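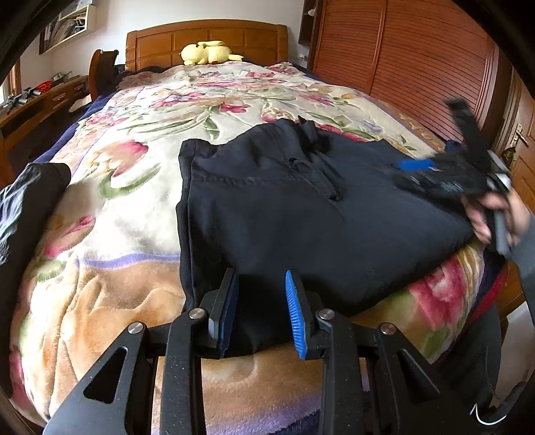

Foro Pinzas y Teleoperación > Averías y seguridad
Tema: La pinza derecha se cierra sola a mitad de un doblado

tornillo_flojo
Buenas. Llevamos desde febrero grabando doblado de ropa con dos pinzas de mano Larnis, una por mano, y la derecha ha empezado a cerrarse sin que nadie toque el gatillo. Ya lo ha hecho 3 veces. Las dos primeras en vacío, la última con el índice de mi compañera Maëlys Carré entre los dedos de la pinza, cuando estaba quitando una pelusa de la almohadilla azul. No hubo herida, pero le dejó la marca de las estrías un buen rato.

El registro da el error 1344 justo antes del cierre. En el manual solo pone "desajuste de posición, reinicie". Reinicio y aguanta una sesión, a veces menos. Firmware al día, cable cambiado, batería cambiada. ¿A alguien más le pasa?

mgarrido_vlc
El 1344 sale cuando el encoder lee una posición que no cuadra con la anterior. El controlador no sabe dónde están los dedos y manda buscar el tope, y el tope por defecto es el de cierre. O sea que sí, se cierra a propósito. Me parece un disparate de diseño, pero está así.

¿Qué ropa estáis doblando? Con camisetas no lo he visto nunca. Con prendas gordas, sí.

tornillo_flojo
De todo. Pantalones con cordón, una chaqueta de nailon, un abrigo cruzado. El fallo del dedo fue en la tanda del abrigo. Pongo una captura de esa tanda.
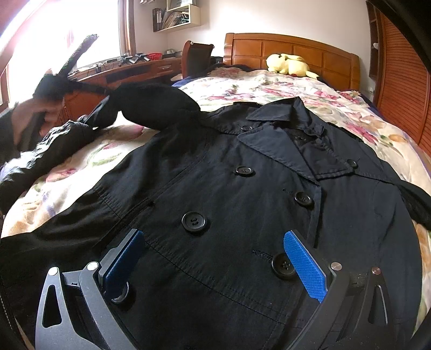 El abrigo cruzado, con la pinza abierta sobre la parte baja.

La apertura es muy amplia ahí, y es como trabajamos casi siempre con el abrigo, porque si no los botones estorban.

Pacheco77
Pues eso tiene toda la pinta. Abierta del todo, los eslabones quedan casi en el límite y el imán del encoder trabaja en el peor sitio. Si encima se ha movido un poco en su alojamiento, salta. Limita la apertura por software y olvídate.

mgarrido_vlc
No estoy de acuerdo con lo de olvidarse. Limitar la apertura esconde el síntoma. Si el imán está suelto, volverá a fallar en otra posición, y la próxima vez puede haber un dedo otra vez. Esa pinza no se usa hasta abrirla.

Pacheco77
Con esa fuerza no le rompe un dedo a nadie. Yo tengo dos Larnis y me han pillado mil veces.

mgarrido_vlc
Que te hayan pillado mil veces no es un argumento a favor. Con las manos ocupadas y la otra pinza en la otra mano no puedes soltarte rápido.

skidham_usuario
Yo vengo de Skidham y allí la búsqueda del tope va hacia abrir. En Larnis se puede cambiar, está en el archivo de configuración, parámetro homing_dir. Ponlo a 2. Guarda copia antes, que al actualizar se borra.

Aparte, mira los pasadores de los eslabones. En un lote que compramos a través de Masson venía uno duro y el motor perdía pasos. Daba el mismo código.

tornillo_flojo
Gracias, no conocía ese parámetro. Lo cambio hoy en las dos.

Sobre los pasadores: moviéndola a mano y apagada no noto nada raro, pero la abriré. El fallo también apareció en vacío, así que la prenda sola no puede ser la causa. Dejo otra captura, de una prenda negra ya doblada. En esa tanda no hubo ningún 1344.

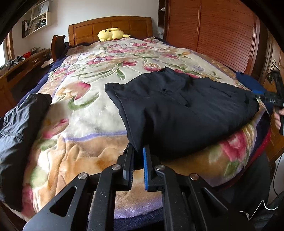
Prenda sujeta por los dos extremos, una pinza en cada uno.

Pacheco77
Ahí está casi cerrada. Más a mi favor.

mgarrido_vlc
Puede ser, pero son dos tandas. Haz ciclos en vacío, 200 de apertura completa y 200 de media apertura, con la pinza fijada al banco y las manos fuera. Si falla solo en las primeras, tiene razón Pacheco en lo de la posición. Lo de seguir usándola sin abrir lo sigo viendo mal.

tornillo_flojo
Hecho. A apertura completa, 2 fallos. A media apertura, ninguno. Con homing_dir a 2 se abre en vez de cerrarse, así que eso funciona.

La he desmontado esta tarde. El imán gira si lo empujas con la uña, apenas se ve pegamento. Los pasadores están bien.

skidham_usuario
Limpia los restos con alcohol y pégalo con adhesivo de retención. Nosotros usamos el de Ciltano. Déjalo toda la noche y recalibra en frío.

maelys_c
Hola, soy la del dedo. Añado una cosa para quien lea esto: desde ahora quitamos la batería antes de tocar las almohadillas, aunque sea un segundo. El botón de apagado no vale, se le da sin querer al coger la pinza y vuelve a arrancar.

Pacheco77
Lo de la batería lo compro. Me parece lento, pero vale.

tornillo_flojo
Pegado y secando. Mientras, grabamos con la de repuesto, que también tiene el parámetro cambiado. He escrito al soporte de Larnis con el registro y las fotos del imán. Cuando contesten lo pongo.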